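Teleoperated demonstration is a way of teaching a robot a task by having a person control its arms remotely while joint positions and camera views are recorded. It differs from kinesthetic teaching, in which the operator holds the arm and moves it by hand.

Simple tabletop tasks, such as handling toy bricks with two arms, are common starting points.

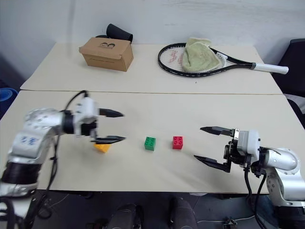 The recordings are used to train a control policy, usually by imitation learning. The Sallmont set, compiled by Kamil Sýkora at Cinstead, holds 400 demonstrations, of which 96 were made by operators with no earlier practice.

Wrist cameras give a close view of the fingers and the object ahead of them. 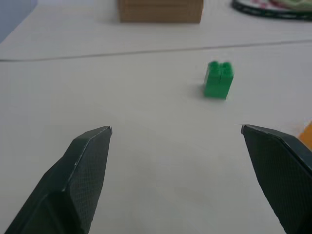 Errors in depth are frequent among new operators, and hesitant approaches are often trimmed before training. Later versions of Sallmont keep them and label them separately.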